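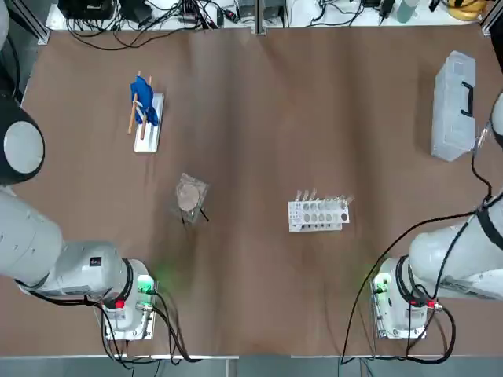 Chapter 2

Two Arms, One Bench

I spent most of a winter teaching one arm to do jobs that really want two. It could pick things up, it could put them down, and it could shove a jar clear across the bench while trying to get at the lid. So before we go any further I'm going to talk you into building with a pair, and into setting up the bench properly before you write a line of code. If you've only got one arm, read along anyway — nearly everything in the first half of the chapter still applies.

My own bench lives in a shared workshop in Heywood, wedged between the lathe and a set of shelves that everyone treats as their own. Leanne Nuttall and I started the build in May, bought the arms second-hand, and called the whole thing Galon after a typo on the delivery docket. You'll meet Galon in every chapter from here on. Leanne did most of the wiring and I did most of the swearing.

Let's start with the table. Mine has a brown sheet over the top, and I'm fond of it. White parts stand out against it beautifully, which matters a great deal once you've got a camera overhead trying to work out where the edges are. Clear plastic is another story! A test tube is nearly invisible from above until the light catches it, and you'll be tearing your hair out over that in Chapter 5. Smooth the cover down as well as you can, and don't lose sleep over a few faint wrinkles.

Next, where the arms go. I mount mine to reach in from the left and the right, with the near middle of the table as common ground. Before you bolt anything down, move each arm by hand through the places you expect it to work and mark its reach in chalk. The patch where the two chalk lines overlap is where the interesting jobs happen, such as holding a rack with one gripper and pulling a tube with the other. Make that patch as generous as you can. I had to redrill my mounting plate because I'd been stingy with it, and 16 bolts is a lot of bolts to undo on your back under a bench.

Cables! Every arm has them and every arm wants to eat them. Mine still loop down over the near edge in a way that would make a proper electrician weep, and one long black one takes a shortcut across the table. Slack is good, because a gripper that turns its wrist needs some to turn with, but leave too much and you'll hook something. Run each joint slowly from one limit to the other and watch the cables the whole time, never the gripper. If one pulls tight, stop there and reroute it.

A word on indicator lights. The grippers on Galon glow green when they're powered and talking to the controller, and I've got into the habit of checking both before I touch the keyboard. Yours may use another colour or blink at you, so look it up and write it on a bit of tape.

Then you need things to pick up. Raid the shed. I keep a tube rack, some flat plastic containers, a couple of dowels, a bit of blue cloth and a small toolbox with a handle, and between them they cover most of what goes wrong. Cloth is by far the rudest of the lot. It never lands the same way twice, and we'll leave it alone until Chapter 7.

For this chapter, put out a rack and one empty tube, and set the speed limit in your controller to its lowest value. Keep the stop button where your hand falls on it without looking. We'll begin with the left arm on its own, moving to a spot above the rack and back again.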